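How Marble Gets Its Stripes

Marble is a kind of rock. People use it for floors, stairs, statues and tabletops. If you look closely at a piece of marble, you will often see thin wavy lines running through it. These lines are called veins. They can be gray, green, gold, pink or almost black.

Where marble comes from

Marble starts out as a different rock called limestone. Most limestone is made at the bottom of warm, shallow seas. Tiny sea animals build shells, and when the animals die the shells sink and break into bits. Over a very long time the bits pile up and get pressed together into solid rock.

Then the rock has to be buried deep underground. Down there it is very hot, and the weight of everything on top squeezes hard. The limestone does not melt. It stays solid, but the tiny crystals inside it grow bigger and lock together like puzzle pieces. When that has happened, the rock is marble.

A rock that has been changed by heat and squeezing is called a metamorphic rock. "Metamorphic" comes from Greek words that mean "change of shape." Slate is another metamorphic rock. It starts out as mud.

Why there are lines in it

Pure marble is white. The lines come from other things that were mixed in with the limestone before it changed — clay, sand, iron or bits of old plants and animals. When the rock was squeezed, these layers were bent and smeared into swirls.

Different things make different colors. Iron can make yellow, red or brown. Carbon makes gray and black. A mineral called serpentine makes green.

Some veins form in another way. The rock cracks, water seeps into the crack, and minerals in the water are left behind and fill it up.

Real marble and marble patterns

Real marble is heavy and costs a lot, so many things are made to look like it. A marble pattern can be printed on paper or plastic and stuck on top of something cheaper. A table at home or at school may have soft cream and gray patches like these and have no stone in it at all. 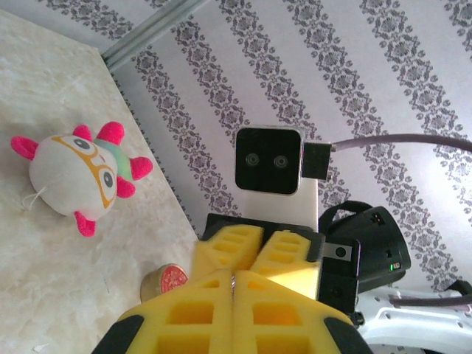
Kanini Nzioka wrote to us that her class tried to find out which "marble" things at their school were real. They touched each one to see if it felt cold, and then they looked for the same swirl showing up twice. The windowsill by the office was cold and had no repeats. The lunch counter had the same gray squiggle in two places, so they decided it was printed.

That is a good way to check. Stone pulls heat out of your hand quickly, so it feels cold. And no two pieces of real marble have exactly the same veins. A printed pattern has to start over somewhere.

Do not test marble with vinegar or lemon juice. Acid eats into marble and leaves a dull mark that will not wipe off.

Patterns that repeat

People who design wallpaper and cloth use repeats on purpose. One old style is called damask. It is named after the city of Damascus, in Syria, and it began as a way of weaving cloth. The weaver made leaves, flowers and curls by changing the direction of the threads, so the pattern could be seen even when the cloth was all one color. Now damask-like patterns are printed on all sorts of things.

A curling pattern like a rolled-up ribbon or a vine is called scrollwork. Follow one curl with your eyes until you find the next one just like it. The distance between them is the length of the repeat. 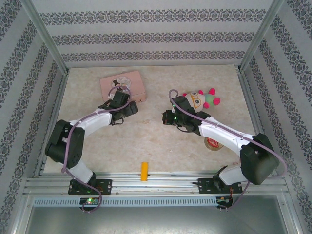 Dark scrollwork on light walls, with a marble pattern on the surface below.

Make your own marble paper

You need a shallow tray, shaving foam, food coloring, a toothpick, thick paper and a ruler.

Spread the foam in the tray and make it flat. Put a few drops of color on top. Drag the toothpick through the drops in wavy lines, and stop before the colors turn muddy. Press the paper gently onto the foam, lift it off, and scrape away the foam with the edge of the ruler. Leave the paper to dry overnight.

Food coloring stains, so wear an old shirt and cover the table first.

Words to know

Limestone: a rock made mostly from the shells of sea animals.
Metamorphic rock: rock that has been changed by heat and squeezing.
Vein: a thin line of a different color in a rock.
Quarry: a place where stone is cut out of the ground.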